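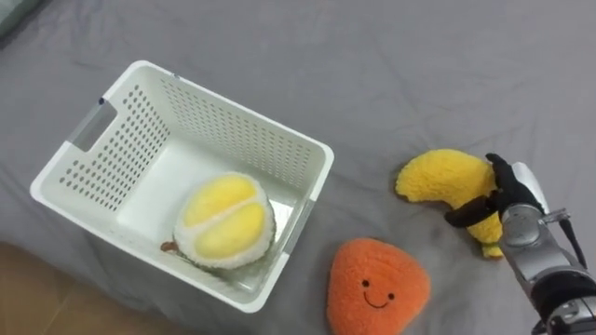 Nana Acheampong tests stuffed toys for a living, and most of her working day concerns seams. She runs the textile bench at Irna, a small laboratory that takes in soft goods from importers and tells them whether the stitching will hold. Before that she spent six years at Stougaard, a maker of upholstery thread, where she wrote the internal handbook on seam failure that the company still issues to new technicians.

The interview was conducted in November 2024, in the conditioning room, where samples are held at a fixed temperature and humidity before they are pulled apart.

"Conditioning is the step people skip," Acheampong said. "Polyester pile doesn't care very much. Cotton thread does. If you test a cotton seam straight out of a cold truck, you get a number, and the number describes the truck."

A plush toy is, in her terms, a pressure vessel with a very low pressure. The filling pushes outward, the shell holds it in, and the load ends up at the seams. The weakest of these is usually the closing seam, the short opening through which the filling is blown. Every other seam is sewn by machine from the inside, with the shell turned inside out. The closing seam has to be finished from the outside, often by hand, and its quality depends on who was sewing and at what hour of the shift.

"I ask for the closing seam first," she said. "Where is it, how long is it, what stitch. A ladder stitch with a proper anchor at both ends will outlast the fabric. A ladder stitch with one knot is a zipper."

Stitch density is the next item on her sheet. Too few stitches leave gaps that open under load. Too many perforate the backing of the fabric, which then tears along the needle holes. Knitted backings tolerate a dense seam better than woven ones, and she will not quote a single correct figure for both.

Seam allowance causes more failures than thread does. The allowance is the strip of fabric between the stitch line and the cut edge. Curved parts such as ears and tails are clipped so they turn neatly, and a clip that runs too deep leaves almost nothing behind the stitches.

"The thread is intact, the stitches are intact, and the fabric has walked out from underneath them," Acheampong said. "The importer sends me an angry email about thread. I used to make thread, so I take it a little personally."

Last January her bench finished a review of its own records covering 1391 seams. She sorted the failures by cause and by position. The closing seam led the list, followed by the joints of limbs and tails. Thread breakage came low. She has since changed the order of the test sheet to match.

The bench uses a tensile machine, a Gundasix, that clamps the material on either side of the seam and pulls until something gives. Acheampong prefers a slow pull and watches for the first opening. The peak load goes in the report, but she considers the opening load more useful, as a seam that gapes has already begun to show filling.

Laundering is handled separately. Samples are washed and dried, then tested again beside unwashed pieces from the same lot. Fleltex, a filling supplier that sends her regular work, also wants to know whether the fiber has clumped. She checks by hand, pressing along the body and marking any hollow with chalk.

"There is an instrument for it," she said. "I have used the instrument. I went back to the chalk."

For repairs at home, she recommends polyester thread, a short needle, and matching the original seam line exactly. Glue she rules out. It stiffens the backing, and the next tear starts at the edge of the glued patch.

Asked what she would change in the trade, she named the width of the seam allowance on small parts, and asked that it be printed on the pattern piece.

Comments (4)

threadcount_m
Agree on glue. I repair for a resale shop and the glued ones take twice as long.

Pell
What needle size for short pile? She says short needle but gives no number.

oldbobbin
Pell, go by the backing and use the finest one your thread fits through. I start with a sharp and change to a ballpoint if it's knit.

R. in the workshop
Would like to see the 1391 broken down by woven and knitted backing. Otherwise useful.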